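## Maple board and blocks, April 17, 2020

The gallery covers the block set and the board we use it on at the Murkport workshop. The board is maple and came from Cheema, who had it left over from a worktop job. It normally stays on the blue perforated table, where it is easy to reach from both sides.

The blocks are plastic and go by colour first and shape second. For this layout yellow and blue sit together near the back, with the green pair over to the left and the red on the right. The green star is the piece most people pick up first.

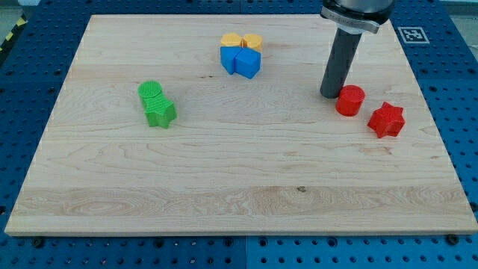
Saqib Swati wrote that he would sort by shape instead, cylinders in one group and everything with corners in another, and that his children at home in Sivell argued for 4 days over which way was right. He also asked if the board had been oiled.

It was oiled once in March and has not been touched since. The grain came up well, mostly in the darker band. We wipe the board with a damp cloth and dry it straight away.

Iqra Paracha keeps the spare blocks in the tall cupboard. Please put them back by colour when you have finished, with the lid on the box.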